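From: Archive corner, Irnero
To: paper-and-shelf list
Date: Sat 3 November
Subject: Re: [paper-and-shelf] Old lever-arch files, keep or throw away?

Hello all,

I answer to the message of last week about the old lever-arch files. Please excuse my English, I write it slowly and I check the words, but I am sure some mistakes stay inside.

> We are moving our paper records into a smaller room before the end of the
> year, and we have a big quantity of old lever-arch files, most of them
> from the eighties and nineties. The cardboard is still good in many of
> them but the mechanisms are not always closing well. My colleague wants
> to put everything in flat boxes and throw away all the files. I feel this
> is a pity. Does anybody on the list still keep papers in lever-arch files
> for the long term, and if yes, how do you decide which ones are good
> enough? Also, do you store them standing or lying? We have heard both.

We had the same question in our association two winters ago. We keep the papers of a weaving cooperative called Watura, which was closed long ago, and also the order books of a dye shop that worked for them. When we received everything it was 73 files, plus loose bundles with string. The files were orange, green and gray, and I think the colors meant something to the office at that time, but we did not find any list which explains it. We keep the color written in our catalog for this reason. If you change the container, please write down the color of the old one before it goes away. It costs you one word for each file, and later it can help a person to understand the order.

Now to your questions.

First, the decision. We did not throw away all, and we did not keep all. I work on a plain table with only a pen holder and a tray organizer at the side, and I take one file at a time. I lay it flat with the spine toward me and I do not open it immediately. I press with the hand on the cover. If the cover goes down a lot and comes back, the file is less full than it should be and the papers have space to slide and bend. If it does not move at all, the file is too full, and this is worse, because the holes in the paper tear when somebody turns the pages. A good file gives a little under the hand.

Then I look at the slots on the front cover, the ones which catch on the arch inside and hold the cover closed. When these metal edges are loose or have rust, I do not keep the file for storage, even if the cardboard is beautiful. Rust travels to the paper. The ring around the finger hole is less dangerous, as it touches the hand and not the documents, but a loose one has a sharp edge and I have cut myself two times.
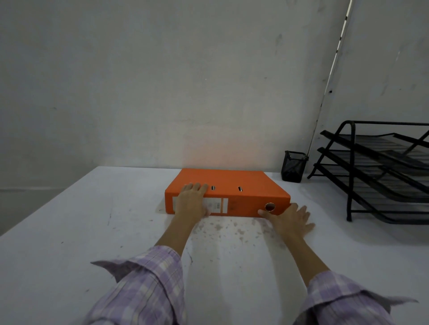
One of the orange files on the sorting table, spine to the front, before opening.

A few scuffs or smudges on the spine are not a reason to refuse a file. We wipe them with a dry cloth and we stop there. In the beginning I used a damp cloth with a drop of soap, and on one green file the surface paper lifted up at the corner and made a bubble. So now only dry. For dust on the top edge of the papers we use a soft brush, always going away from the spine.

The label is more difficult. Many of our labels are so pale that you can't read them in normal light. Please do not pull them out and do not write over them with a pen, as we did with the first ones (I am still sorry for it). We tried this order: first with a lamp from the side, then with a magnifying glass, and when both gave nothing we wrote "label not readable" in the catalog and we took the title from the first sheet inside. We put our own number on a strip of acid-free paper, which goes inside the front cover, so the outside stays as it came to us.

Second, standing or lying. For us: standing when the file is well filled, lying when it is half empty. A half empty file which stands will let all the papers hang from the two rings, and after some years they have the shape of a banana. If you lay them down, not more than three in one pile, and turn every second one around, so that the thick side is one time left and one time right. Otherwise the pile leans and one night it comes down. We heard it from the next room!

When you carry a file, take it with one hand under the back and not only with a finger in the hole. The hole is made to pull the file out from the shelf, and for this it is perfect, but with a heavy file the cardboard around it becomes soft with time. One of ours has torn there completely.

Third, the mechanisms which don't close well. Look from the side if the two arches meet their pins exactly. If the difference is small, you can sometimes correct it with the fingers, slowly, after you took out the papers. I do not recommend pliers. If the difference is big, move the papers to a box. We use the flat boxes from Gekex for this, the size for A4 with some extra space, and one box takes a normal file if you do not force it. They are not cheap. We ordered 500 folders to go inside them, which was too many, and I believe we will use them until I am an old person.

About the smaller room, I would like to ask you to measure before you decide for boxes everywhere. Your colleague maybe thinks that boxes save space. In our case the boxes needed a little more shelf than the files before, because a box is always a full box also when the content is thin. We have 1165 items in the catalog now, and the shelf near the door has only files. It is the tidiest shelf of all.

One more thing, which you did not ask. Inside our files we found many plastic pockets, and these we removed all. Some were stuck to the ink and took letters away with them. If a pocket does not come free, leave it, put a sheet of clean paper on both sides, and ask a person who repairs paper. Metal clips we also remove, but we mark with a soft pencil on the folder which sheets were together. It is boring work and I like to do it with the radio.

I have a question in return. We have still a group of files from the branch in Phromma where the cardboard has a strong smell, a little like a cellar, but I see no mold on it, also not with the lamp. They stand now apart from the others in a dry room, opened a little. Does somebody know how long one should wait before these can go on the shelf with the rest? I would like to finish with them in December, if possible, as we get the second part of the dye shop papers after that and we need the table.

If it helps the person who asked, I can send our catalog form. It is one page, with fields for color, label text, condition of the metal, and filling. The list does not accept attachments of this kind, so please write to me directly and I will mail it.

With kind regards,
Archive corner, Irnero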